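Home Projects Reports Team Contact

Keeping a Two-Arm Cell in Good Shape: Our Project Report

Pistar student group, Nastow Technical College
14 June 2024

When we took over the cell in December, we thought we would be spending our time on clever programs. We ended up spending most of it with hex keys and cleaning cloths, and we came to enjoy that part very much! The cell is a white table with one arm working from each side, and each arm carries a gripper with soft blue fingers that have a ladder of openings in them. Our job was to write a care routine that the next group can follow without having to ask us. 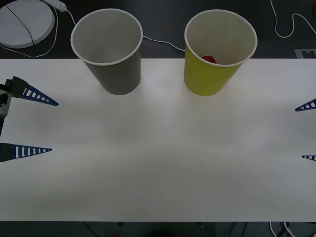 Reading time: 2 minutes

We start every session with the fingers open and the two grippers facing each other across the table. From there it is easy to compare the left pair with the right pair, and to bend each finger gently by hand (with the arms powered down, please) and feel for a rib that has started to tear. The paper cups are our light test. They crush if the closing force is set too high, so they tell us more than a block of wood would, and we keep the gray and the yellow-green ones at the back of the table where both arms can get to them.

Over the whole project we logged 978 grasps, and we changed two fingers. Both had cracked near the mounting bracket, so our routine now says to check the bracket screws first and the tips afterward. The spare set came from Vistora and fit without any filing — a relief, after the trouble we had with our own printed ones.

The wrist camera needs its own look. We open the fingers wide and bring the arm over the big round white container.
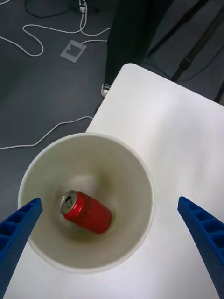 Both fingers should come up from the bottom of the view, one on each side, with the red can between them. If one finger sits much higher than the other, the camera mount has slipped and wants loosening, straightening and tightening again. The whole check takes around 30 minutes once you know it, and a good deal longer the first time (ours ran right through lunch).

Cables are the part we would still like to improve. The white ones on the floor work fine, but we want them clipped along one side, and the Sabbagh workshop has offered us some covered channel for the fall.

Contact the Pistar group | © Nastow Technical College | Back to top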